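okay so I finished the first draft of the family cookbook on Saturday and I have Thoughts. thread, get comfortable

background for new people: my grandmother cooked by feel and wrote almost nothing down. what she did write was on the backs of envelopes. my aunt kept them in a biscuit tin and last January she handed me the tin and said "you like computers, you do it"

so I typed them all up. 27 recipes. I thought it would take a month. it did not take a month

first problem: measurements. "a coffee cup of oil." which coffee cup?? the little ones for guests or the chipped one she drank from every morning? those are very different amounts of oil, and one of them is a fried cake

I ended up making the semolina cake three times in one week. my neighbors stopped answering the door. the guest cup is correct, for anyone in the family reading this and preparing to argue

second problem: order. she'd list an ingredient after the step where you need it, like a little surprise. you're at the end and it says "the onions should be cold by now." WHAT onions
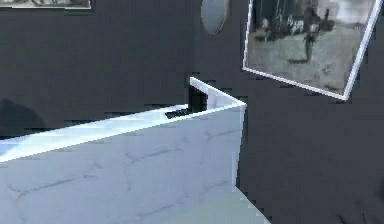
counter corner, white with gray veins

anyway I rewrote every recipe so the ingredients come first, then the steps, then her notes exactly the way she wrote them. I went back and forth on fixing her spelling and left it alone. she spelled cinnamon four different ways and I love every one of them

the hard part was length. I wanted a little story with each dish, and the print shop I'm using (Irnex, they've been lovely so far) charges by the page. so I gave myself 4,000 words for all the stories put together

my first pass was way, way over. the lentil soup story alone had a whole section on my uncle's car. it's a good car story! it has nothing to do with lentils

things I cut: the car, the wedding with the goat, a very long paragraph about parsley, most of my opinions on store-bought dough

things I kept: how she'd always set one more place than she needed and then act shocked when somebody turned up to sit in it

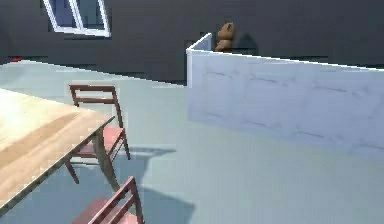

Rawan Majali replied that I should put the goat wedding back in and drop the introduction, because people skip introductions and everyone wants the goat.

and Rawan, I hate that you're right. I cut the introduction down to one paragraph last night and the goat is back. final count is 3,936 words, goat included. I feel like I won something

now I need help with a couple of things. binding: do I go spiral or a proper spine? spiral lies flat when you're cooking, but my mother says it looks like a school notebook and she will be giving these as gifts

Reet Kazlauskienė did one for her side of the family and went spiral with a hard cover on the outside — I'm leaning that way. hers has survived a whole jar of beet juice, which is more than I can say for my laptop

also photos. I don't have a picture of every dish and I'm not a food photographer. my stews all look like mud. delicious mud, but still. I might just leave blank space on those pages so people can write in their own changes
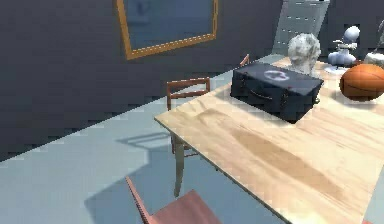

because they will make changes. my cousin already swaps the lamb for mushrooms and my brother puts hot sauce in everything, including, one time, the rice pudding. might as well give them lines to write on

title is still open too. my aunt wants the family name in big gold letters. I want "What Onions." we are currently not speaking about it

if you've printed a family book, tell me what paper you used and whether it wiped clean. nearly everything in this one involves oil

and if you're a cousin and you have an envelope I haven't seen, please send me a picture before the end of the month. especially the pickled turnips, I know one of you has the turnips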